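Ticket 3766 — Kitchen counter, residue along backsplash and on white box
Property: Prernbridge, unit 400. Opened by Ludivine Bailly, December 2022. Status: closed
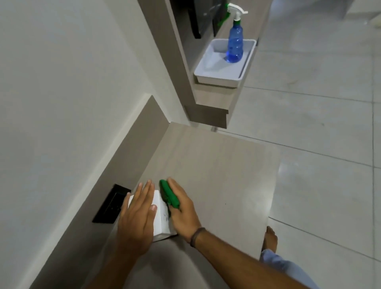
What should be used on the counter when plain water leaves streaks?
A damp cloth with one drop of dish soap in a bowl of warm water, then a second pass with a clean damp cloth, then a dry one. Streaks on this kind of light surface are usually soap left behind from an earlier cleaning.

Reported problem
Tenant says the narrow taupe counter feels tacky in the stretch near the black outlet plate. A white box kept there picks up the same film on its sides. Tenant has been using the Jollari kitchen spray from the welcome kit, undiluted, every evening. The film comes back by the next morning.

Entry 1, Kai Ehlers
Asked the tenant to stop using the spray for now. Sent the standard wipe-down steps:
Take everything off the counter.
Wring the cloth until it no longer drips.
Wipe with the grain, back corner to front corner.
Go along the backsplash strip separately with a fresh side of the cloth.
Near the outlet use a dry cloth only. No spray on the plate.
Wipe the box by itself, holding it steady with the other hand, and put it back once the counter is dry.

Entry 2, Ludivine Bailly
Did the steps twice. Middle of the counter is fine now. Still tacky along the bottom of the backsplash, a line the width of a finger. The box is better but I don't want to rub hard over the markings on the side.

Entry 3, Kai Ehlers
Leave the markings alone, light pressure is enough. For the line at the backsplash I checked the file. Work order 1129 from November shows the joint was resealed by Mattes Albers. Asked him which product.

Entry 4, Mattes Albers
Ekero clear sealant. I smoothed it with soapy water and may have left some on the counter side. The joint itself should be firm. If a fingernail leaves a mark, call me — otherwise it is only residue and will come off with a plastic scraper held flat.

Entry 5, Ludivine Bailly
Fingernail leaves no mark. Scraped it lightly and wiped again with a damp cloth. A thin clear strip came off. Counter dry to the touch and not sticky this morning or the morning after.

Resolution
Leftover sealant residue at the backsplash, plus undiluted spray building up on the counter and box. Tenant will dilute the spray as printed on the bottle. Joint not reopened. No charge to tenant.

Closed by Kai Ehlers. Reopen under the same number if the film returns.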